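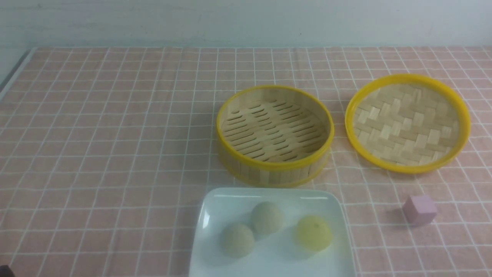 Bamboo steamer: how do I stop buns sticking, and do I need to do anything to it before the first use?

Posted by Urszula Laskowska

Hi all! I finally bought myself a bamboo steamer, one basket and one lid, after years of steaming things on a metal rack that wobbles. It's a Tivau, the small size, and it came with a folded bit of paper that says "rinse before use" and nothing else. My neighbor says you have to soak it overnight or it will scorch. My sister says she never soaked hers and it's fine (hers is also black on the bottom, so I'm not sure I want her advice).

I want to make pork buns for 9 people in March and I'd like to have a few practice rounds first. My questions, sorry there are several:

Do I soak it or just rinse it? The slats in the bottom have gaps between them, and I can't decide if I should line the whole thing or leave it open. I have parchment and I have cabbage. And how do I lift the buns out onto a plate without tearing the bottoms off? On the old metal rack I lost the bottoms of half of them every single time and it made me want to cry.

Also it smells quite strongly, sort of like hay. Does that go away or will my buns taste like a barn?

Thanks in advance!

girdenkitchen
Replied at 7:40 pm

Congratulations on the steamer! I've had mine long enough that the rim has gone dark, and I use it most weeks, so here's what I do.

New basket: rinse it well under the tap, no soap, then steam it empty with the lid on for 15 minutes. Let it cool and do it once more if you can still smell it strongly. That takes care of the hay smell, or most of it. I've never soaked one overnight. Five minutes under water before cooking is plenty, and I skip even that half the time. What scorches a basket is letting the pan boil dry, or using a pan so wide that the flame comes up around the sides. I ruined a Csonka one that way, phone call from my mother, no water left in the wok - you can imagine the smell.

For lining, please don't cover the whole floor with a solid sheet of parchment. The steam has to come up through those gaps, and if you block them you get puddles and gummy buns. Cut a little square for each bun, a bit bigger than the base, and set the bun on it before the last rise. Then you never touch the dough itself, you just move the paper. Cabbage is lovely too, especially under dumplings. Take out the thick rib or it sits crooked.

Getting them out: turn the heat off, tip the lid open just a crack, and wait 5 minutes. I know it's hard when they smell that good! But the skin firms up and they come away from the paper so much more easily. I put my plate right up next to the basket so the buns only have a few inches to travel, and I use a thin spatula or just my fingers on the corners of the paper.

For a crowd I'd get a second basket that stacks. My recipe starts with 500 grams of flour and it won't all fit in one small basket at once, because they puff up and need a good finger's width between them. Keep the waiting ones in the fridge so they don't overproof.

endby_377

just oil the slats. works fine for me never bought parchment in my life

girdenkitchen

Oil does work for a while, but mine went sticky and a bit rancid in the cupboard when I tried it, so I gave up. Your mileage may vary!

Marrow and Peas

Agree with the paper squares. One thing I'd add is about drying, since it's how I lost my first one. Don't put the lid back on when you're done. I wash mine in hot water with a soft brush, shake it out, and leave the basket and the lid sitting apart on the counter until the next day, with the lid turned over so the woven side gets air. I put mine away damp with the lid on once and it grew fuzz in the weave - I scrubbed and scrubbed but the spots never came out, so it holds onions now.

And keep it out of the dishwasher. I tried that as well.

Urszula Laskowska

Thank you, this is so helpful! I steamed it empty twice last night and the hay smell is nearly gone. Cutting paper squares right now. Does anyone know if I can freeze the buns before steaming, or is it better to cook them first and then freeze?

girdenkitchen

Cook first, cool completely, then freeze. Steam again from frozen for 10 minutes, on fresh paper.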